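Give me back the headphone socket

By Dzifa Boateng
May 11, 2025

I bought a Padstead 5 in December, and I have loved it ever since for one small round hole in the bottom edge. It has a headphone socket! A proper one, on a brand new phone, and every morning I plug in a pair of wired earphones that cost me less than lunch.

I know how this sounds. My brother has the big Naltano, the one that costs nearly 800 pounds, and he thinks I'm living in a museum. His earbuds are lovely, I'll give him that. They also need charging, and so does their case, and last week the left one went flat in the middle of a phone call with our mum. Mine have never gone flat. They haven't got anything in them to go flat.

Then there's the sound. I tried the same album through the socket and through a pair of wireless Bistach buds at nearly three times the price, and I kept going back to the wire. The drums had more snap and the voices sat closer. Maybe some of that is me wanting it to be true, but I did the test again on the train home and picked the wire again.

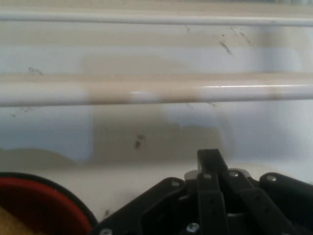 White rails, with beige staining on the lower one.

The makers always say they need the room inside. Well, the Padstead is hardly a brick, and it still has space for a card slot and a battery that gets me to bedtime. Shiferaw managed it too, on a phone my neighbour has been using for 7 years — same socket, same earphones, still going strong. I'd love to see one of the bigger names try it again and put it on the front of the box.

And yes, you can buy an adaptor. I've owned three. One lives in a coat I no longer have, one crackles, and the last stops me charging the phone while I listen, so on a long coach trip I had to choose between music and a map.

If you're shopping for a phone this summer, turn it over in the shop and look at the bottom edge. Ask the staff which ones still have a socket. They looked a bit surprised when I did, then one of them pulled out his own pair of wired earphones and we chatted for ages.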